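Sac de voyage Stillar 46 litres

Gamme : bagages souples Wurndale
Référence : 271
Coloris : ardoise, sable, bleu nuit

Le Stillar est un sac de voyage pour les trajets de quelques jours en train ou en avion. Il se porte à la main, à l'épaule ou sur le dos. Les bretelles se rangent dans une poche plate fermée par un zip, ce qui évite qu'elles s'accrochent dans un porte-bagages ou sur un tapis d'aéroport.

L'ouverture en U dégage tout le dessus du sac. On y range à plat des vêtements pour trois ou quatre nuits, une paire de chaussures et une trousse de toilette. Deux sangles intérieures maintiennent le contenu. Le compartiment à chaussures est accessible par le côté et se replie contre la paroi quand il ne sert pas.

Poches

Une poche extérieure sans fermeture reçoit les billets, un livre ou une bouteille. La poche zippée placée au dos est prévue pour le passeport et le portefeuille. À l'intérieur, un filet occupe toute la longueur du rabat. L'étui rembourré pour ordinateur est vendu séparément (voir Étui Cropper).

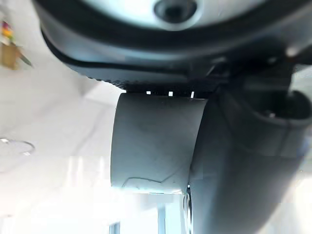 Vue rapprochée : bord noir strié et trois petites fentes lumineuses blanches.

Matière et entretien

Toile de polyester enduite, doublure claire, fermetures à double curseur. La toile résiste à une averse, mais le sac n'est pas étanche : pour une traversée en bateau ou une longue marche sous la pluie, prévoir la housse Renham. Nettoyer à l'éponge avec un peu de savon, laisser sécher ouvert. Pas de machine ni de sèche-linge.

Caractéristiques

Volume : 46 litres
Poids à vide : 1335 g
Charge conseillée : jusqu'à 12 kg
Bandoulière : amovible, réglable
Cadenas : non fourni

Bagage cabine ou soute ?

Les dimensions acceptées en cabine varient d'une compagnie à l'autre, et parfois selon le tarif du billet. Rempli normalement, le Stillar garde une forme assez souple pour être tassé dans un compartiment supérieur. Vérifiez les conditions de votre transporteur avant le départ, surtout en cas de correspondance sur deux compagnies différentes. En soute, rentrez les bretelles et détachez la bandoulière.

Livraison et retours

Expédition sous deux jours ouvrés. Le coloris sable est en réapprovisionnement, retour en stock prévu en septembre. Les articles non utilisés peuvent être renvoyés avec leur étiquette dans un délai de 30 jours. Les bretelles et la bandoulière sont disponibles en pièces détachées.

Accessoires compatibles

Housse de pluie Renham
Étui Cropper pour ordinateur
Trousse de toilette Wurndale, 500 g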